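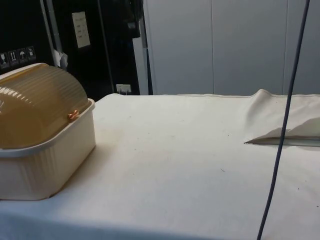
Anyone else's job go over to robots on the packing side?

Posted by Wattimena, 1 August 2022

I pack kitchen goods at a small place, mostly bread boxes and canisters. In February they put in an arm that does the bagging and now they want it to do lids too. I used to pack 200 a shift by hand and chat with the table next to me the whole time. Now I mostly stand there and clear jams. Same pay so far, but I'm bored silly and my supervisor is kind of vague about what comes next. What should I be asking for?

Ramura
Ask for the training, in writing! We went through this two years ago and the people who learned to set up and reteach the arm got a new job title and a raise (not huge, but still). The ones who waited to be asked are still clearing jams. Also ask if you can rotate, an hour on and an hour off. Watching a machine wore me out way more than packing ever did.

Skekomska
lids are the hard part, ours dropped them for months. you've got time

Stuvier
Agree with Ramura. I'd add, find out who gets blamed when the count is short. At our place it was us, even when the arm had stopped, and it took a lot of complaining to get that changed.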